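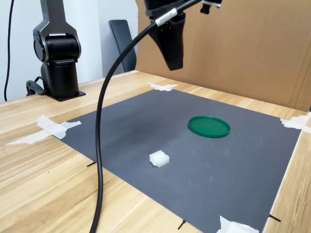 Gray mat, taped at the corners. The tape is torn, the table is fine.

I used to lay my work mat straight on the table and then chase it all evening. Every time I leaned on one side, the other side crept toward the edge, and whatever small parts I had out went along for the ride! So now I tape it, all four corners, every time.

A few things I've picked up since then. Wipe the table first and let it dry (tape hates crumbs, and my table always has crumbs). Stick down one corner, smooth the mat across to the opposite one, then do the other two. I tear my tape by hand and it looks terrible, but it holds fine. On bare wood I try a scrap somewhere hidden before I commit, and I pull it up slowly and low to the surface. My oiled Vindmont table has been okay so far. The painted shelf in the hall, not so much...

The other habit is keeping the middle of the mat clear. One or two things out at a time, with plenty of gray between them. Lids and shallow dishes are great for screws, by the way, and anything green shows up nicely against a dark mat.

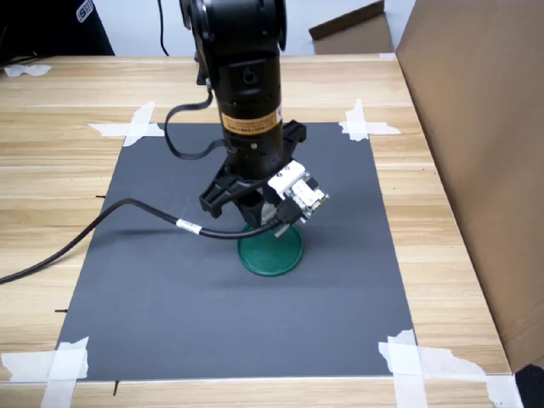

Toivo Ojala wrote in to say he gave up on tape after it lifted the wax on his bench, and now puts a piece of rubber shelf liner under his mat instead. It stays put unless he's sanding, and then he clamps one edge.

I tried the liner over the weekend and it works well for light jobs. For anything with pushing or scraping I'm still going back to tape.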